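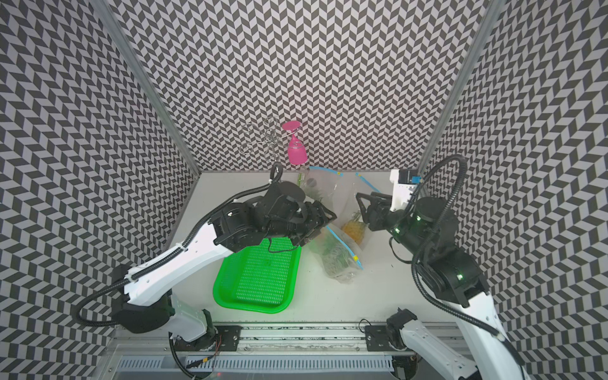 Surely you'd save yourself an hour a day by just driving, one of you wrote under my last post, and then added, very kindly, that it made them tired only to read about my mornings. I laughed at that. I also thought about it all week, so I'm going to answer it at much greater length than it deserves.

Yes, I would save time. The drive from Jostley to Fivham takes me 20 minutes if the gravel trucks aren't out, and the 22 bus takes most of an hour, depending on who is waiting at the clinic stop and whether the crossing is down. I did the drive for years. I had a travel mug that fit the cup holder and a parking spot I thought of as mine, and I got to work every day with my shoulders up around my ears.

Then the car needed a new transmission last October, and the shop kept it for what felt like forever, and I had to find the bus schedule. I had lived in this town all my adult life (population 2,301, it says on the sign by the feed store, and it has said that through a good number of births and funerals) and I didn't know where the stop was! It's across from the post office. I had been walking past it with my mail.

The first week I was miserable and I'd be fibbing if I said anything else. I got on without exact change. I sat over the wheel, where the heater blows straight up your pant leg, and I missed my stop on the way home and had to walk back from MacRitchie Road in shoes that were not made for it. But somewhere in the second week I noticed I was reading again. I read a whole library book, a long one about lighthouse families, and then I read the next one by the same author, and then I started looking out the window instead and I haven't really stopped.

You see a lot from up there. In a car on that road I saw the bumper ahead of me. From the bus I know which farm leaves its Christmas lights up until Easter, and that there's a pond behind the old Arik cannery with a heron on it most mornings, and that a house on the hill is being painted a very brave yellow one side at a time. They've been stuck on the third side since the spring. I root for them.

And there are the other riders. We don't talk much in the morning, it's more of a nodding sort of bus, but going home is different. Going home people pull out their groceries and compare them. I've been given a zucchini, a recipe for pickled beets that calls for far too much clove, and some pretty firm advice about my gutters. When I was out with a cold for a few days, the driver asked if I'd been on vacation, and I was more touched than I let on.

I should say plainly that it isn't for everybody, and I know I'm lucky in my hours. If I had little ones to pick up by a certain time I'd be in the car and that would be that. The last bus leaves Fivham earlier than it should, so a dinner with friends over there takes some arranging. In ice it runs late or it doesn't run, and the shelter has no door. My sister thinks I've lost my mind, and she may have a point in January.

I still have the car, transmission and all. It goes to the big grocery store and out to my mother's, and I fill the tank so seldom that I had to look up which side the cap was on - the left, for the record.

So to my kind commenter: if you want to try it, start with the trip home. Mornings are too much to ask of a beginner. Sit on the right-hand side, four rows back, away from that heater, and bring ones for the fare box. And if you see that the yellow house has gotten its fourth side, would you please leave me a note? I'm off until next week and I hate to miss it.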